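Pivetti Fold-Flat Desk Divider Set, reviewed after two months

I bought the Pivetti dividers in February, in the week our office gave up on assigned seating and moved us all to what the email called neighborhoods. My neighborhood is by the printer. My neighbors are whoever got there first, and one of them hums.

The set is three panels, a left, a right and a back, in a color the Pivetti site calls Mist. You pay 100 dollars for it. The back panel sits behind the desk and the two sides hook onto it with plastic clips, so you end up with a little stage on which you perform the role of a person answering email.

Setup is meant to take 6 minutes. It took me most of a lunch break, largely on account of the clips, which go on in one direction only and look identical in both. The leaflet has a drawing of a calm man with no fingers doing it in two steps. Once they're on, they stay on. I have leaned on the left panel by accident more than once and it moved maybe a quarter inch, then went back to where it was with what I took to be mild reproach.

Does it block noise? No. The box says "acoustic comfort," and you should read that the way you read "serving suggestion." The humming comes over the top at full strength. What the panels do well is stop you seeing things. Before, every person walking to the printer was a small event in my day. I knew who was printing, how often, and whether it looked personal. Now I know none of it and I get through a spreadsheet before ten in the morning.

I should say I tried the Vultine screen first. It's a single curved piece, cheaper, and it arrived with a smell I can only describe as new shower curtain. The smell left after a week. The curve did not suit any desk I've ever met, and a pen set down behind it was gone until the next move. It went back.

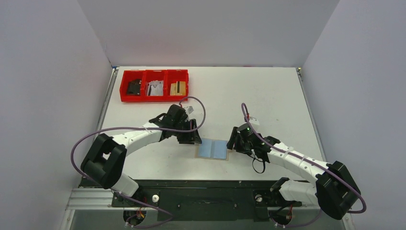
Stability depends a lot on the desk. On a thick top the feet of the Pivetti grip nicely and you forget about them. On a thin one, like the folding table I use at home, the side panels tip outward a little, as if they'd heard something interesting in the hall. Two squares of felt under the outer feet fixed that. Felt is not included, and neither is any mention of needing it.

Cleaning is easy enough. The surface takes a damp cloth and doesn't hold coffee, which I tested without planning to. It does hold marker. My colleague Mitiku Derese borrowed the set for a day, wrote a phone number on the inside of the right panel in what he believed was dry-erase, and returned it with an apology and a muffin. The number is still there. I've thought of calling it.

There are accessories, naturally. You can buy a hook, a shelf and a thing called the Fandia rail, made by another company to fit the same clips, that holds cups and chargers at eye level. I bought the hook. It holds one pair of headphones and tilts slightly under a second. The shelf is rated for a paperback, and I respect a company that knows its limits and prints them on the packet. I skipped the rail. I don't want my charger looking at me.

The folding part of "fold-flat" is where I'd dock a point. The panels come apart and stack, and there's a strap, but the stack is as wide as the back panel and has to be carried sideways through doors. If you clear your desk every night, as we're supposed to, you will become a familiar sight in the corridor. I now leave mine up and put a sticky note on it saying "in use," and so far this has held against all comers, including facilities.

I wrote to Pivetti on 2nd April to ask whether a narrower back panel was planned. They answered the same afternoon, very politely, to tell me about the shelf.

Good: solid once it's together, wipes clean, ends your relationship with the printer.
Bad: the clips, the missing felt, the width when folded, the word "acoustic."

Would I buy it again? Yes, at a discount, and I'd label the clips with tape before throwing away the box. If noise is your real problem, spend the money on headphones and get the hook. If your problem is that you can't stop watching people collect their printing, get the panels, and sit at the far end of the neighborhood if you can get in early enough.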